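Open day at the Figueiredo brush works, Skanisby

I have been to cheese fairs, a boat auction and one very long evening about gutters, so a brush factory open day held no fear for me. Figueiredo throws its doors open every 10th May, and Skanisby, which has one bus and a closed bakery, treats it as a festival. Admission was 3 dollars. The earplugs were free, and orange.

Arrival

Parking is in the field behind the Plumico paint store. A sign says 600 spaces. The sign is an optimist. I left the car next to a ditch and followed a family who seemed to know the way and, as I learned at the gate of a tree nursery, did not.

The molding hall

Our guide had a microphone that worked on every second word, so my notes on molding read "hot," "pressure" and "Denmark." The machines hiss and drop handles into bins, and people clapped at the first few. Past the bins you get to the old bristle room, where a wall chart lists 844 kinds of brush the firm has made since it opened, including one for hats and two for horses of different temperaments.

Detangling brushes get a whole corner these days. The vented ones have done away with the solid paddle, and the head is a set of loops, one inside the other, tied together by a thin spine. My own hair left years ago, but I stood there longer than I'd planned.

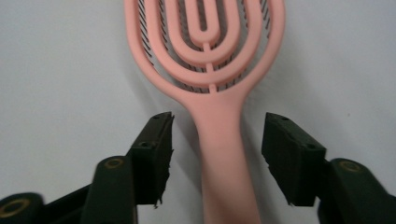
The lunch tent

Lunch was soup or the other soup. The line ran past the Broltus stand, where a cheerful crew was selling floor wax to people who had come for brushes and were too polite to leave. I now own floor wax. We have carpet.

The shop and the way home

The factory shop sells seconds by the pound, and I came out with a bottle brush, a boot brush and a curved thing the cashier couldn't place either. My raffle ticket was number 2938. The winning ticket was not. They do a smaller tour in October, without the tent, and you have to book by phone before noon.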